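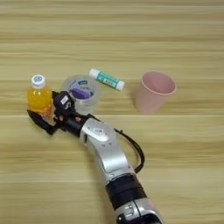 A reader wrote in after my last post to say that if the hand keeps crushing things, I should turn the grip force down, and had I thought of that. I had. Grip force was the first thing I went after, because it has a number next to it, and I like a problem with a number next to it.

April 7, 2021

For anyone joining partway through: the job is to pick up a bottle of orange stuff from a tabletop full of other things and set it down again somewhere else without drama. The arm is a Tremex. The hand has its own controller, made by Hollia, which talks to the arm when it's in the mood. Everything is told what to do by Grirkoline, the task software, which I chose two years ago after reading most of a brochure.

Last November the hand started squeezing. It didn't do it every time, and that would have been too kind. It would pick up the bottle nicely, lift it, put it back, and then on some later run, after a stop, it would clamp down like it had found the last bottle on earth. The cap held the first time. The second time it didn't, and I spent an evening learning how far orange juice can travel inside a cable sleeve.

So, grip force. It was set to 45 newtons. I took it down to 16, at which point the hand picked up the bottle the way you'd pick up somebody else's used tissue, and it dropped it twice before lunch. Then, after a stop, it crushed the next one exactly as hard as before. I'd like to say I understood the clue right away. I wrote "weird" in the notebook and changed the bottle.

What I should have noticed was the word "stop." Every squeeze came after a protective stop, the kind where the arm thinks it has bumped into something and freezes. You clear the message, press resume, and off it goes. I'd been pressing resume for months with one hand, usually while holding a sandwich in the other.

When the arm stops, it also stops talking to the hand for a bit. The hand controller waits for a message, and if none comes within 200 milliseconds it decides the arm has died, and resets itself. Fine, very prudent. But a freshly reset hand doesn't know where its fingers are, so the first thing it does on hearing from the arm again is find out, by closing all the way until something resists. It does this at full force. The grip setting belongs to the task, and the task hasn't been loaded yet, so my careful 16 meant nothing to it.

In other words, the one time the hand was guaranteed to close as hard as it could was right after an emergency, when a person was most likely to be leaning over the table to see what had happened. I have leaned over that table a lot.
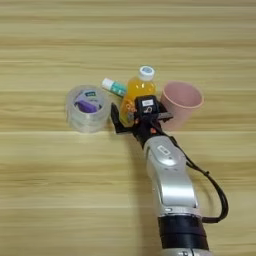
The tempting fix was the timeout. You can raise it to 2000 milliseconds on the Hollia settings page, and I did, and the squeezing went away for nine days. Then I had a longer stop than usual, because I'd wandered off to answer the door, and I came back to a bottle with a waist.

That was the point where I stopped adjusting things and read the manual. There's a setting called "reference on start," and it has three choices: close, open, or ask. Ours was on close. It came that way, or I put it that way, and the notebook is silent on the subject. It's now on ask, which means the hand sits there limp and offended until I press a button to say that yes, it may go looking for its fingers. I take the bottle away first. The grip force is back at 45 and the picking is as good as it ever was.

I also put the timeout back to 200, since I want to know when the two of them have fallen out.

Tavares, who sold me the hand, answered my email in a day and were decent about it. They said the setting is covered in the setup guide. I checked and it is, in a table, under the dimensions of the mounting screws. They also sent a new cable sleeve without being asked, so I can't stay mad.

Two rules are now taped to the inside of the cabinet door. Hands off the table until the hand has been referenced. No resume with a sandwich. I've kept the first one so far.

Still to do: the arm shouldn't be hitting a protective stop that often in the first place. I have a suspicion about the payload setting, which I entered for an empty bottle.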